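How to set up a hot drinks table for a village event

A drinks table goes wrong in the first twenty minutes or it doesn't go wrong at all. Most of the work is done before the doors open.

Start with numbers. Take the number of people you expect and allow one and a half drinks each for a morning, two for a full afternoon. At the Jemside spring fair we planned for 164 people and bought 200 cups, which was too few. We ran out before the raffle and had to wash mugs. Buy in sleeves and keep the spare ones sealed, as most shops will take back a sealed sleeve.

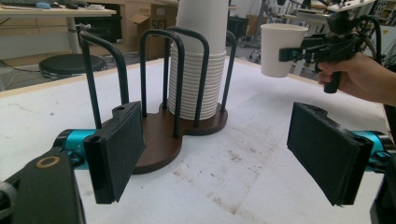
Next, work out your water. A standard urn takes 8 litres and gives you 40 drinks of 200 ml, less what stays below the tap. Fill it from the cold tap and switch it on an hour before opening. Two urns are better than one big one. Put them on separate sockets, and check with the hall that both sockets are not on the same ring as the kitchen oven.

Lay the table in the order people use it: cups, tea and coffee, water, milk, sugar, spoons, bin. Leave the urn at least an arm's length from the front edge so children can't reach the tap. If you have the room, pull the table out from the wall and let people pass down both sides.

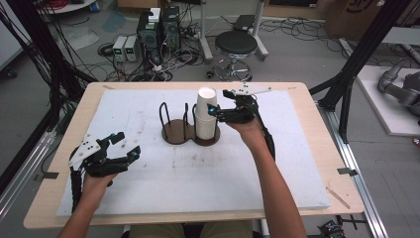

Brosholm, February

We tried the two-sided layout at the winter market and the queue moved well until the milk ran out on one side. Put a full jug on each side and a third in the fridge. Semi-skimmed goes fastest. One four-pint bottle does 75 teas if people pour their own.

Make coffee in flasks, not to order. Write the time it was made on a strip of masking tape and throw it out after an hour and a half. Decaf needs its own flask with a different coloured lid.
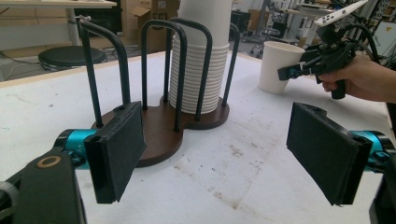 Nuria Vallejo writes that she stopped putting sugar out in bowls, as wet spoons turned it to lumps by eleven. She uses paper sticks now and keeps them in a jam jar, with the sweeteners in a second jar beside it. At the Odel hall she also charges a flat price for everything, so there is no need for a price list or for much small change.

A flat price does make the float simpler. Start with coins only and move notes to a locked tin as they come in.

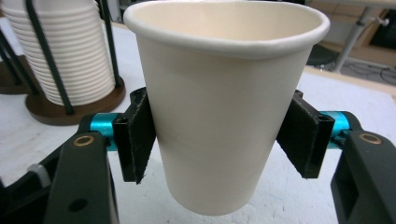

Clearing up

Switch the urns off half an hour before closing. Let them cool before you drain them, and never carry one that is full. Paper cups with a lining can't go in ordinary paper recycling in most areas, so ask the council first. Tip the dregs into a bucket before the cups go in the sack or the sack will leak across the hall floor.

Wipe the urn out and leave the lid off overnight.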